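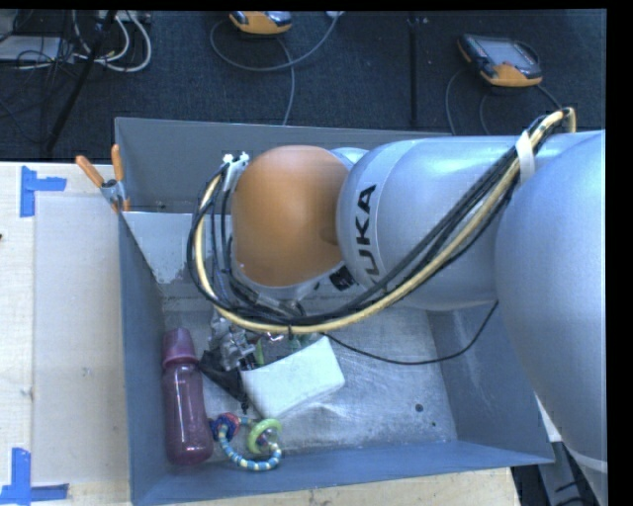
The gray-blue bin on the light wooden table, everything over on the left.

The Left Side

My uncle Fidel had one rule about the bin, and the rule was left side only. You could put whatever you liked in it as long as it went on the left. The right side was for the hole.

I should say the hole was tiny (a dime would have covered it, easy) and I never once saw anything fall through it. But Fidel had lost the key to the Sketon house that way, or believed he had, back when the bin lived on a rack in the garage in Forville and there was nothing under it but gravel. He told the story every July when we all drove up. The key got smaller every year so it would fit.

When he moved into the apartment he gave away the couch and both dressers and kept the bin. I couldn't believe it! It took up most of the table. We ate on our laps, him in the good chair and me on the step stool, and in between us sat this big scuffed metal thing with its tall sides, full of whatever he was working on that week. Spoons one week. Then a bunch of doorknobs from a hotel that was closing down.

"You could eat at the table if you moved that," I said.

"I could," he said, and went on with his soup.

So of course when he died, the bin came to me. Sherif Belhaj from downstairs helped me carry it to the car, and he was the one who said, halfway down the second flight, "Left side up, right?" as if it was a thing everybody knew. I had to put my end down. We sat on the stairs for a while with the bin between us and he told me he used to bring Fidel odds and ends in a bread bag, and they'd go through them together on Friday nights and argue about what they were. I'd had no idea. I'd thought it was just me and the step stool.

"Did he tell you about the key?" I asked.

"The trunk key?"

"The house key."

"He told me trunk," said Sherif. "Châu Street. It fell in the lake."

Well, we laughed until a woman on nine opened her door to look at us.

I have the bin on my own table now, and I've been meaning to move it, I really have. My sister says it looks like something out of a cafeteria. The bottom is all streaky and when the light comes in it goes cloudy, like a puddle with soap in it, and I can stand there with my coffee looking at that for longer than I'd like to admit.

Last week I dropped a handful of stuff in without thinking, right in the middle, and went to answer the phone. It was only the dentist. When I got back I stood over it for a second and then I pushed the whole lot over to the left with the side of my hand, all the way up against the wall, and checked under the table just in case.

Then I called Sherif and asked him what he was doing Friday.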